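Grireo Steamed Buns — a two-arm kitchen set recorded by remote control

README, kept by Aoife Corrigan and Brendan Ó Dálaigh. Last tidied in May.

Hello, and thank you for downloading this! The set holds 92 episodes of a two-armed robot working at an electric steamer while a person drives both arms from a pair of hand controllers. We put it together at Truranton for our own work on learning from demonstration, and then so many people asked for a copy that it seemed kinder to write everything down properly in one place.

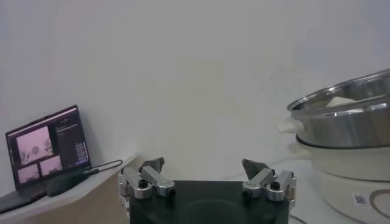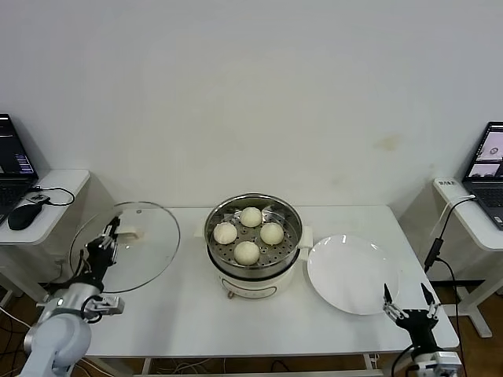

Why do you record with remote control when you could simply hold the arms and move them by hand?

We tried both, and the hand-guided way is lovely for one arm and rather miserable for two. Whoever is guiding has to stand right beside the table, so their sleeves and elbows get into every camera, and a policy trained on those recordings has seen a helper who won't be there later on. With the controllers the operator stays back and the cameras see what they will see when the robot works alone. The price is that you lose the feel of the contact, and new operators do tend to press too hard for their first hour or so.

The task

The instruction stored with each episode is "open the steamer and put the buns on the plate". The left arm deals with the glass lid and the right arm moves the buns. Operators were free to take the buns in whatever order they liked, and they did — Donal Kavanagh nearly always begins at the back, while Sum-yee Kan goes for whichever is closest to the plate. We left that variety in on purpose. If you would like something more uniform, filter on the operator field.

What is in each episode

Video from the head camera and from a camera on each wrist, the joint positions of both arms, the opening of each gripper, and the raw controller commands before smoothing. Everything shares one clock. Each episode has its own folder, with a small notes file that the operator filled in straight afterwards (some are chattier than others, and Tadhg Costello's are well worth reading).

Of the 92 episodes, 86 are marked as complete. The rest ended early with a dropped bun or a lid that slipped, and we have kept them, marked "stopped", for anyone interested in learning from mistakes. Please leave them out if you are doing plain imitation.

Suggested split

We hold back 14 of the complete episodes for testing, listed in the file called holdout. They were picked by operator and by time of day, and we would be grateful if you used the same ones when comparing results with ours.

Things to watch for

The lid is clear glass, and depth estimates made from the video are poor wherever it is — treat them with suspicion. The steel rim of the pot also throws reflections into the wrist views, and they shift as the arm moves. In 4 episodes the right wrist video starts a moment late; the notes files say which.

Loading

The Sandhu loader reads the folders as they are. If you have the older Ginstead scripts, they will work too, but they ignore the notes and the "stopped" mark, so you'll need to do that filtering yourself.

Questions and corrections are very welcome, and Brendan looks after the list of known faults. Please give the version number from the top folder when you write.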